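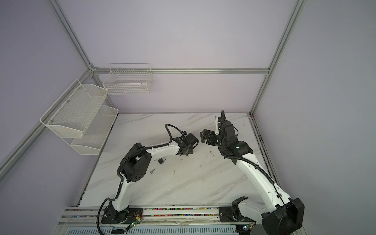 Right gripper open, padlock and key still on the table

Right gripper ignores close command, then snaps shut later. Help!

Rusora Community Help > Two-arm setups

We use cookies to remember your settings and to see which pages people read. Accept all / Manage choices

Posted by latchkey_bench

Hello all! I've been reading this board for ages and have finally got a fault good enough to bring to it. We have a two-arm cell at our workshop in Curkport and it has been an absolute joy to work with. The job is padlocks and keys: one arm picks up a lock, the other takes it or goes for the key, and the long-term plan is to get the key in and turned. I could watch it all afternoon, and quite often I do.

The trouble is the right gripper. Everything runs beautifully for a while, and then at the point where the right arm is supposed to take the padlock, the fingers just stay open. The arm itself gets to the right place. The left arm waits, as it should. The program (we use Vulard for the sequencing) shows the close command as sent, then sits there until it times out. No red message, no grinding noise, nothing I can point at.

If I restart the lot it behaves again, sometimes for the rest of the day.

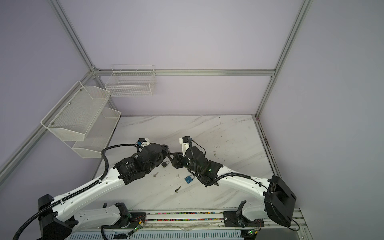
I've tried swapping which lock goes down first, and I've tried the smaller lock and the larger one, in case it was reading a bad grip and giving up. Makes no difference that I can find. I've also slowed the approach right down. It looked much prettier and failed in exactly the same way.

What finally made me post is what happened last week. It had timed out as usual, and I'd pressed pause in the program and was reaching in to move a key that had ended up in a silly place. The right gripper closed, all by itself, a good while after the command that it had ignored! It got air and not my fingers, but it was closer than I'd like, and I've stopped putting my hands in there until I know what's going on.

So, two things I'd love help with. Why would it ignore a close command and then obey it later? And how should we be stopping the thing before we reach in, because pause clearly isn't good enough? Very happy to run any test you can think of. I love this machine and I want it to be well.

gribble77

Had the same. Update the firmware on everything and reinstall Vulard from scratch. Sorted mine.

 latchkey_bench
 Thank you! I did update in November and it was doing it before and after, but I'll give the reinstall a go.

 gribble77
 Make sure you delete the old settings folder too or it just picks them up again.

tin_and_solder

What a lovely fault! I mean that kindly. Intermittent ones are horrid to live with but so satisfying to catch, and you've given us a really good clue with the late close.

I'd separate it into the bit that fails and the bit that makes it dangerous. They're probably different.

First, the bit that fails. The arm keeps moving properly and only the gripper goes quiet, so I'd be looking hard at whatever feeds the gripper alone. On your arms the cable goes up in a tall loop over the wrist. I like a generous loop, mine are the same, but all that cable swings about and every swing ends up as a small tug on the plug at the end. If the handover is the one place where the wrist turns furthest, that's where a tired plug or a part-broken wire will let go. Restarting would seem to fix it simply by sending the arm home and letting the cable relax. I spent a whole winter blaming software for one of these.

How to test it:

Take the power off, properly off at the wall, and unplug the gripper end. Look for a pin that sits lower than its neighbours or has gone dull. Push it back home and see if it clicks.

Then, with the power on but everyone out of reach, run the wrist slowly from home to the handover pose with no lock on the table. Ask the gripper for its position the whole way and write the answers to a file. Don't ask it to close, just ask where it is. If the answers stop as the wrist turns and come back when it turns home again, you've found it, and you can have a cup of tea in celebration.

If the answers never stop, swap the gripper leads between the arms and run again. Should the fault move to the left arm, it's the lead. Should it stay on the right, it's the gripper or the wrist. We keep a couple of spare leads from Rawashdeh in the drawer for this and they've paid for themselves in saved temper.

One more thing to check while you're there is the fingers themselves. Work them open and shut by hand with the power off, if yours allow it, and feel for grit. My own table gets covered in little specks from dropped metal bits and they get everywhere. It wouldn't explain the late close, but a sticky finger on top of a bad lead will send you round in circles.

Second, the dangerous bit. It sounds to me as if the close command was never thrown away. Something held on to it and kept trying, and when the connection came back, through went the message. Look in Vulard for a retry setting on the gripper channel. Set it to give up once and then stay given up, so that a person has to clear the fault before any finger moves. Please do this even if the lead turns out to be the culprit. Leads fail again.

 latchkey_bench
 Oh this is brilliant, thank you so much! Retry was on, with a limit of 20, which I'm sure I never chose. It's off now. Going in for the plug tonight, powered down, I promise. I've been through the wrist camera recordings as well.

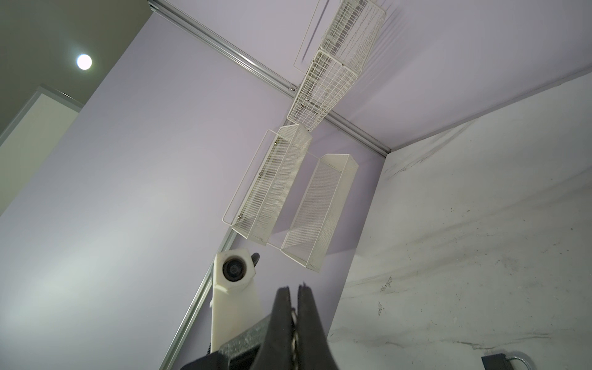 Wrist camera view, fingers nearly together and the braided cable running up between them

 latchkey_bench
 Does the braid there bother anyone? I'd never paid it much attention before. I'm wondering whether it could rub, or get nipped when the fingers come together.

 tin_and_solder
 I can't tell from a still whether it's getting pinched or only passing behind. Have a feel along it with the power off. If you find a flat spot or a broken strand, move it clear of the fingers and tie it down somewhere that doesn't bend. If it's smooth all the way, leave it be and go back to the plug.

 latchkey_bench
 Right, results! The braid felt smooth from end to end, so that's been left alone. The slow run from home to the handover pose was perfect the first few times and I was getting rather gloomy. Then I let it go back and forth for more than 20 minutes, and the position answers stopped dead, just as the wrist reached its furthest turn. They came back on the way home! I actually cheered. I swapped the leads over and the fault went with the lead, straight to the left arm. It has gone in the bin and a new one is on its way. Meanwhile I'm running with the handover switched off, so only the left arm picks up, on the good lead, and the right one just comes across and waits.

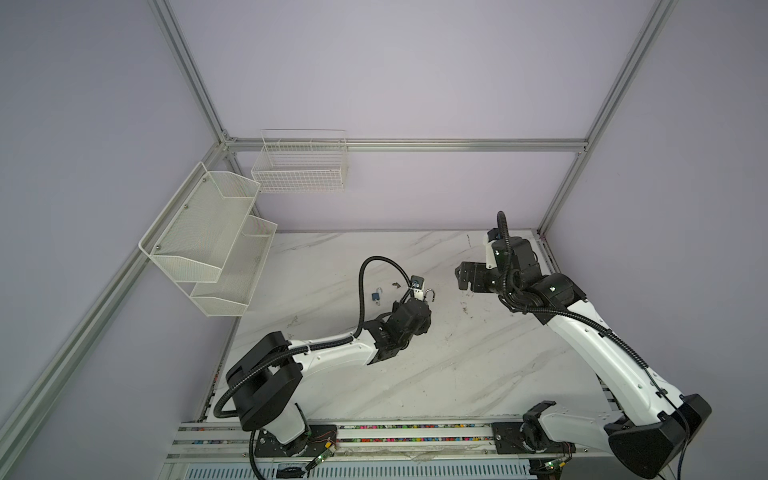
marrowfat wants to know what happens to the arms when you cut the power, before anyone starts recommending a big red button. It's a fair point and I'll let the rest of it stand as written: "Some arms have brakes and stay put. Some haven't and fall, with whatever is in the fingers. Find out which you've got before you rely on it."

 latchkey_bench
 I honestly don't know, and I should. Will find out with nothing in the grippers and a folded blanket on the table.

 tin_and_solder
 Blanket is a very good idea. Start from a low pose, well down near the table, and keep your face out of the way too, not only your hands.

oddsocks

Adding this for your second question, as the lead has had all the attention (great work on that, by the way, it's a pleasure to read a thread where someone does the tests!).

Pause in the program is a polite request. It goes to the same computer that sent the close command, and if that computer has lost track of things, so has your pause. For reaching in you want something that takes the power away from the motors without asking the software at all. A proper stop switch wired into the motor supply, where whoever is at the table can hit it, with a twist to release. Releasing it mustn't start anything moving. You should have to press start separately afterwards. If you aren't used to wiring these, get somebody in who is, it's well worth it.

Our routine goes like this. Send both arms home. Hit the stop. Check the motors are dead by asking for a tiny move and seeing that nothing happens. Then reach in. It feels slow the first day and after that you don't notice it. Keys in awkward places get moved with a long pair of plastic tongs anyway, which I can't recommend enough.

Also, empty the queue before you start up again. We had ours clear every waiting command whenever the stop is released, and it begins from home each time. You lose the half-finished run but a padlock doesn't mind being picked up again.

And label the new lead with the month you fitted it. When it starts playing up you'll be so glad.

 latchkey_bench
 All of this is going on the wall next to the cell. Stop switch ordered, tongs borrowed from the kitchen. I'll come back once the new lead is in and the handover is switched on again. Can't wait!

 gribble77
 did you delete the settings folder though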